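Programme diary: 3rd September

Flower arranging, domestic chores series, Ojala workroom

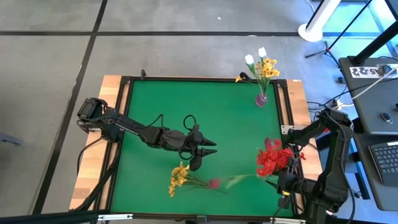 Red flowers in the right gripper; the vase stands towards the back of the mat.

The morning was given over to the flower task. It entered the programme in January at the request of Tirent, whose interest is in light housework for residential homes, and it has since proved the hardest item on our list. Folding towels and stacking cups are now attempted daily with tolerable results. Placing a stem in a narrow vase is another matter.

Tirent's question to us remains a plain one: can a pair of arms be left to do this in a day room, with no member of staff standing by? My answer today is that they cannot, and I have written as much to the Akton office.

The difficulty lies in the material. A cup has one shape. A bunch of carnations, or whatever the market supplies in that line, changes shape each time it is taken up, and the stems do not follow one another. The loose yellow sprays are worse. They lie flat, they are thin, and the fingers must close on the stalk without crushing the heads. I have asked that the sprays be recorded as a separate category from now on, as the present figures put them together with the tulips and flatter us considerably.

The log for the series stands at 1,512 attempts, of which 600 were made with artificial stems before the summer. I should prefer that those 600 were reported apart. The review paper from Ivum does not do so, and a reader would suppose that all the flowers were of one kind. A correction has been requested.

There was some discussion over whether two arms are needed at all. Ivum holds that one would suffice if the vase were fixed to the table. This may be so, but no household fixes its vases to the table, and I do not think we should arrange the room to suit the machine and then claim the chore as done. The point was noted and left open.

A practised person fills a small vase in roughly 72 seconds, by our own timing at the spring open day. I have set no target for the arms on speed — care in handling is to come first until the winter review.

Remaining business: 13 vases are still owed to us by the supplier, in mixed neck widths. The cold store key is to be returned to the front office. The towel series resumes tomorrow at nine.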